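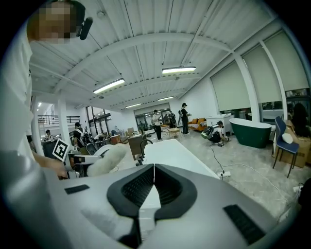

Is it worth paying to have a wool rug professionally cleaned?

Posted in Home and Laundry
27 replies hidden, showing most helpful

Itziar Moya
We have a wool rug in the lounge room, a plain cream one with a short pile, bought second-hand when we moved to Sutherland. It has gone a sort of grey-beige down the middle where everyone walks. No pets, no big spills that I know of, just years of feet.

I rang a rug place and they quoted $112 for pick-up, wash and return, plus extra for a "fibre protection treatment" they were very keen on. When I asked what was in the treatment I got a lot of words and no answer. They also told me that vacuuming only gets the top layer and that home cleaning will void the warranty, which is a funny thing to say about a rug I bought from a stranger's garage.

My neighbour swears by bicarb and says it comes up like new. I have my doubts about that as well. Has anybody paid for the proper wash and seen a difference that lasted longer than a month? And is the protection stuff a con?

Sandamali Jayasinghe
I'd skip the protection treatment. I paid for it on a hallway runner and the tea stain I got that December looked exactly like the tea stains I had before. Maybe mine was put on badly, but the shop had no interest in hearing about it.

The wash itself is a different matter. Wool holds a surprising amount of fine grit and a good wash does shift it. The colour did come back on mine, though I wouldn't say to new. The walked-on part was still a bit flatter than the edges, and no amount of washing will grow back worn pile.

Before you spend anything, try this:

Turn the rug face down on a hard floor and vacuum the back slowly. Leave it there for a day if you can and let people walk over it.

Lift it and look at the floor. If there's a lot of grit underneath, do it again before you touch the front.

Vacuum the front with suction only. Turn the beater bar off, it pulls wool to bits.

Dab a white cloth with cool water and a drop of wool wash on a corner and blot. If colour comes off on the cloth, stop and leave it to somebody with insurance.

If the corner looks cleaner once it has dried, you know the grey is dirt. If it looks the same, you are probably looking at wear and $112 won't fix it.

About the bicarb – I don't rate it. It can help a little with smells, but it's powder, and you then have to get the powder out of the thing you are trying to get grit out of. It's also alkaline and wool doesn't love that.

Chih-ming Hsieh
just buy a new one, wool is overrated

Oi-ling Yang
Agree with most of what Sandamali wrote but would add a couple of things to ask the cleaner, as "professional wash" can mean nearly anything.

Ask if they wash it flat with water in a workshop or go over it with the same machine they use on wall-to-wall carpet. Some places pick the rug up, run the carpet machine over it in a shed and bring it back. You could have had that done at home for less.

Ask how they dry it and how long it takes. A quick turnaround would make me suspicious with a thick backing. Mine took 2 weeks in winter and I was happier with that than with the outfit who promised it back by Friday.

Ask if the back is glued. A tufted rug has a layer of latex under the backing cloth and old latex goes crumbly. If yours leaves a yellowish powder on the floor, that's the glue and washing can finish it off. Any cleaner who takes the job without turning the rug over to check is somebody I wouldn't use.

And get the quote in writing with the extras listed on their own lines. I got 3 quotes for the one rug and the cheapest turned out dearest after "moth rinse" and "fringe detailing". My rug doesn't have a fringe.

Itziar Moya
Thanks, all. Flipped it over last night and there's a fair bit of sand on the boards already, no yellow powder. The corner test is drying now. Not buying a new one, Chih-ming.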